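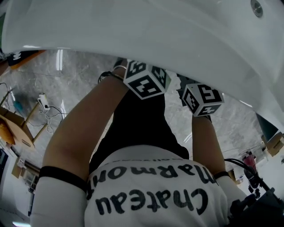

搬进这套房子第三年,我终于对浴室里那只白浴缸下手了。

先说结论:洗浴缸里面谁都会,麻烦的全在外面那一圈,尤其是缸沿往下翻的那道边,还有边底下那个手伸得进去、眼睛看不见的地方。我一直以为那里是干净的,毕竟又没有人把脚踩在那儿。上周耳环掉在地上,我趴下去找,手顺便往缸沿底下一摸,滑的。那种滑大家懂吧,不是瓷面的滑,是一层东西的滑。耳环找到了,心情没了。

于是周六一大早,咖啡都没喝完就开工了。

工具我翻了半天柜子,凑出来这么几样:一瓶 Flidby 的浴室清洁膏(朋友搬家时留给我的,一直没拆),两块旧毛巾剪成的抹布,一把软毛刷,一支退役牙刷,一个小水盆,还有一双手套。手套我要多说一句,以前我嫌戴着没手感,总是光着手干,结果第二天指缝干到起皮,写字都疼。现在学乖了,只要用到清洁剂就戴,贴手一点的最好,太大的那种一抬手水就往袖子里灌。

说到抬手,洗缸沿底下最累的就是这个。平时做家务都是往下使劲,拖地、擦桌子、搓衣服,身体的重量能帮忙。这回反过来,两只手一直要往上托着、顶着,抹布还老想掉下来。我试了三种姿势。蹲着,五分钟腿就麻了。跪着,膝盖疼,垫了毛巾也疼。最后干脆坐在地上,腿往浴缸那边伸,手从下面往上擦,居然最舒服,除了站起来的时候像个老太太。

清洁膏的用法我是先看了瓶子背面再动手的(难得!)。它让人挤一点在湿布上,抹开,等一会儿再擦。我第一遍没耐心,抹上去马上就搓,搓得胳膊发酸,那层皂垢也就薄了一点点。第二遍老老实实抹匀,去阳台把衣服收了,回来时候过了15分钟,再用湿布一推,整条整条地下来,颜色我就不形容了,正在吃饭的朋友可以感谢我。

所以经验就是,让它自己待着。我这个人最大的毛病就是不肯等,煮面也是,水没开就下。

然后是那些小零件。浴缸上那种圆圆的金属盖子,远看亮晶晶,边上一圈缝里永远有点黑。牙刷就是给它准备的。沿着缝转圈刷,千万别拿钢丝球,我在上一个出租屋里用钢丝球刷过水龙头,刷完一片雾蒙蒙的细划痕,退房的时候房东看了半天,扣了我300块。三百块啊,够我吃多少顿麻辣烫。从那以后我家里只要是亮面的东西,一律软布软刷。

缸面也是一样的道理。很多白浴缸看着像瓷的,其实不一定是,有的是亚克力,比较娇气,带颗粒的去污粉一擦就哑光了。我查了一下说明书,哦不对,我根本没有说明书,房东也说不清楚,所以全部按最娇气的来伺候。不确定材质的话,找个最不起眼的角落先试一小块,等它干了再看有没有变色,没事了再大面积上。

中间还有个小插曲。我嫌缸沿底下看不清,灵机一动拿了面小镜子放在地上照,想着这样一边看一边擦,多聪明。结果镜子里左右老是让我糊涂,明明要往左,手偏往右,跟刚学倒车的时候一模一样。折腾了一会儿,镜子收起来,还是靠手摸。手比眼睛可靠,发涩的就是干净了,发滑的再来一遍。

缸擦完了轮到地面。我家浴室铺的是灰色大理石纹的地砖,刚看房的时候觉得好高级,住进来才知道它有多会藏东西。纹路本来就深深浅浅,头发掉上去根本看不见,水渍倒是一道一道的,光一照全出来了。现在我的办法是先干后湿:趁地还干着,用吸尘器或者粘毛滚筒把头发收一遍,然后才上拖把。顺序一反,湿头发粘在砖上,拿手抠都抠不下来。

拖完最好再用干布收一下水。我以前觉得这一步多余,自然干不就行了嘛,可是我们这边水硬,干了就是一圈一圈的白印子。浴缸外侧也是,擦完用干毛巾从上往下抹一道,那个亮度,真的,我站在门口欣赏了好一会儿,还开了灯关了灯各看了一遍。

算了算账,整个浴室前前后后花了90分钟,其中大概有一半时间是在找牙刷和歇胳膊。之前问过一家叫 Jerov 的上门保洁,深度清洁一个浴室,最多要400,还要提前预约,周末的位子早就满了。倒也不是舍不得(好吧,有点舍不得),主要是想到要先收拾一遍才好意思让人家来收拾,那我还不如一次弄完。

胳膊是第二天早上开始酸的。刷牙的时候举着牙刷,肩膀那里一抽一抽,我还以为是睡落枕了,想了半天才想起来自己前一天举着抹布举了那么久。所以如果你也打算洗缸沿底下,建议分两次,一头一头地来,别学我逞强。洗的时候衣服也穿旧一点的,短袖最好,长袖卷上去还是会掉下来,掉下来就湿,湿了就贴在胳膊上,特别烦。

以后的打算是每次泡完澡,趁缸还温着,顺手拿湿布把里面和缸沿底下抹一圈,再拿干布带一下。我知道我坚持不了每次,那就两次抹一次吧。上个月的计划还是每天早上做拉伸呢,做了两天。

对了,清洁膏用完以后瓶口一定要擦干净再拧盖子,我那瓶现在盖子已经拧不开了,正泡在热水里。有没有人知道除了泡热水还有什么办法?留言告诉我,拜托拜托。下一个要收拾的是厨房水槽下面那个柜子,我上次打开它还是去年,先让我做几天心理准备。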